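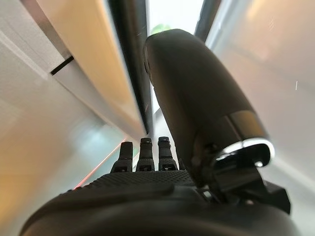

4. Alta del establecimiento y configuración de habitaciones

Este apartado se aplica a Kemis Recepción a partir de la edición de marzo. Antes de empezar, tenga a mano el código de establecimiento que recibió con el contrato y la lista de habitaciones con sus tarifas. El alta solo puede hacerla un usuario con perfil de Dirección.

4.1 Datos generales

1. Inicie sesión y abra Ajustes > Establecimiento.
2. Introduzca el código de establecimiento. El código distingue mayúsculas y minúsculas.
3. Rellene nombre comercial, dirección, teléfono de recepción y número de registro turístico.
4. Indique la hora de entrada y la hora límite de salida. Los dos valores aparecen en la confirmación que recibe el huésped.
5. Elija los idiomas de las comunicaciones. El primero de la lista se usa cuando la reserva llega sin idioma.
6. Pulse Guardar.

Nota: si gestiona más de un hotel (por ejemplo, Ustia Centro y Ustia Puerto), repita los pasos con cada código. Las tarifas no se comparten entre establecimientos.

4.2 Tipos de habitación

1. Vaya a Ajustes > Habitaciones > Tipos y pulse Nuevo.
2. Escriba el nombre del tipo y la abreviatura, de cuatro letras como máximo.
3. Fije la ocupación mínima, la estándar y la máxima. Las cunas no cuentan como plaza.
4. Marque los servicios incluidos. Los que no se marquen no se publican en los canales.
5. Guarde y repita para los demás tipos.

Cada establecimiento admite hasta 30 tipos y 500 habitaciones. Para ampliar el límite hay que solicitarlo al soporte.

4.3 Importar la lista de habitaciones

1. Descargue la plantilla desde Ajustes > Habitaciones > Importar.
2. Rellene una fila por habitación: número, planta, abreviatura del tipo y estado inicial.
3. Guarde el archivo en formato CSV, separado por punto y coma.
4. Súbalo y revise la vista previa. Las filas con error salen en rojo y no se importan.
5. Pulse Confirmar.

Precaución: una segunda importación sustituye a la primera. Las reservas asignadas a una habitación que ya no figure en el archivo pasan a la bandeja Sin asignar.

Si aparece el error 472, la abreviatura de la fila no coincide con ningún tipo dado de alta. Corrija el archivo o cree el tipo que falta (véase 4.2).

4.4 Conexión con el canal Uvard

1. Abra Canales > Uvard y pegue la clave de conexión.
2. Asocie cada tipo de habitación con su equivalente en el canal.
3. Elija el periodo de disponibilidad que desea enviar.
4. Pulse Enviar y espere el aviso de sincronización. No cierre la ventana mientras tanto.

La primera sincronización tarda alrededor de 30 minutos. Las siguientes son automáticas.

Precaución: no active Uvard y Hervieu en la misma sesión. Espere a que termine el primer canal antes de conectar el segundo; de lo contrario pueden producirse reservas duplicadas.

Última revisión de este apartado: 31 de agosto de 2018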